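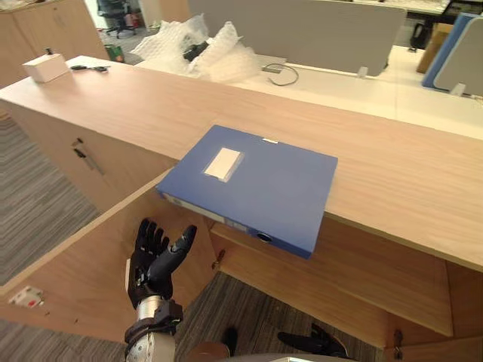
Should plastic file boxes go in the cabinet standing up or lying flat?

Standing up, spine facing out, as long as the shelf is tall enough. You can read the label and hook a finger in the hole to pull one out.

Help Corner > Home Office > Paper & Filing

posted by kosel_attic
I've got a low cabinet with one shelf and almost 600 pages of old bills, manuals and school stuff going into file boxes. My shelf is a bit short for them upright (argh!). Do I stack them flat or move the shelf?

Santino Mansilla
Move the shelf if it's on pegs, it's a ten-minute job! I stacked mine flat for a whole year and every single time I wanted the bottom one I had to haul the rest out onto the floor. If you can't move it, go two high at most and write on the spine label, in fat marker, what's in there and the year.

ernent22
flat is fine. mine have been flat since December

Mavromatis
Measure with the door open, the hinges on mine stick in a little and the box caught on them. Also toss the old manuals first, I got rid of 218 sheets that way.

We use cookies to remember your settings. OK | Manage

Related
Labels that won't peel off plastic
How long do you keep utility bills?
Cabinet door won't stay shut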